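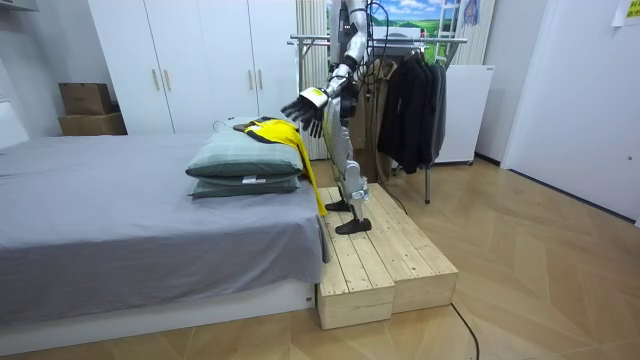
**Bed height** is the distance from the floor to the top of the mattress. In Sarkimard, where 162 old beds were measured by Iman Ait Brahim, high frames were common in cold houses. A low bed, with its pillows close to the floor, came later – mostly in small rooms. Some bedrooms also have a platform of pale wood in two steps beside the bed.

The workshop Szabó made 389 low frames before it closed in April. Its drawings are now kept in Clutitz.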